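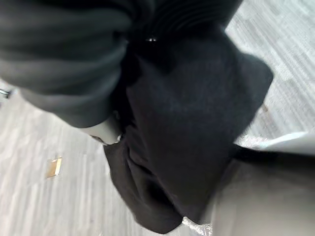 4.2 Clothing drives in the Trerkside congregations

Three of the eight congregations we visited ran a clothing drive alongside their public statements on racial justice, and members spoke of the two as one effort. Donated clothes were mostly everyday items, many of them plain and dark, like the garment without visible print or lettering in Figure 7. Members at Gustell said they preferred clothes with no slogans, even in the weeks when the church displayed a banner outside. Su and Yuan report a similar split between message and service. Interviews were held on Wednesday evenings after the meal.

Figure 7. Dark garment held above a pale gray carpet.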